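Arholm brings forward device file deadline – small makers told to check labels now

Makers of low and medium risk medical devices sold in Arholm now have until the end of September to move their paperwork on to the new register. The old date was the following spring. Notice went out at 4pm, no warning beforehand, and the phones at the agency were engaged for most of the evening.

What changes. Every device needs a single entry with the maker's name, the local agent, the current instruction leaflet and the complaints record for the past 7 years. Paper files won't be taken after the cut-off. Anything already on the old list stays legal to sell untill then, but not after, unless the new entry has at least been started.

According to the agency 1016 devices are still to be moved. About 50 firms hold most of them, many with no full-time compliance person.

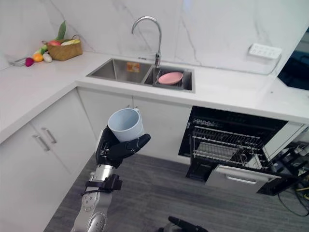
Robotic hand holding a mug in a kitchen.

Zdzisław Piątek, who runs regulatory affairs at Grikenstead, a maker of wound dressings and splints, said the forms themselves were fine. "It's the leaflets. We've got old ones and new ones in the same warehouse and both have to be accounted for. I'd pencilled this in for the winter, so the winter's just moved."

His firm has 11 products to shift. He expects to finish the splints first and leave the dressings till last, as two of them are waiting on a change of steriliser and would need filing twice otherwise.

Fees stay as they are. Late entries will be charged double, and a product that drops off the register altogether has to go through a fresh review. The agency would not say how long a fresh review takes at the moment.

Importers are covered too. Swai, which brings in hearing aids and blood pressure cuffs, has asked wether an agent can file for several makers in one go – no answer yet. Firms with a Fullau certificate can attach it in place of the technical summary, but it must be in date on the day of filing and the product names have to match exactly.

Guidance notes are on the register's log-in page. A second set, on software, is due later this month.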